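How to Watch a Robot Demo Without Being Sold To

Open days at places like Skedetti run to a script. Get around it politely.

1. Ask for the same task 6 times in a row. One good pick tells you very little.

2. Move the part a couple of inches yourself. If the host reaches over to put it back, write that down.

3. Find out who is at the keyboard. "Autonomous" can mean a person at a monitor pressing Enter.

4. Ask what the gripper dropped this week. Do-yoon Geum gave me a straight answer, and I trusted the rest of the talk more for it.

5. Look past the table. Glossy surfaces and overhead lights can trip up a vision system, so ask if it was tuned for that one room.

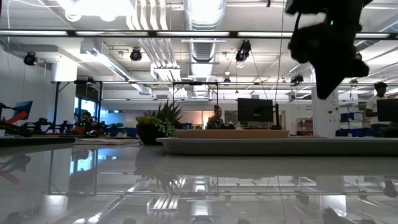

Then get the failure log before you talk price.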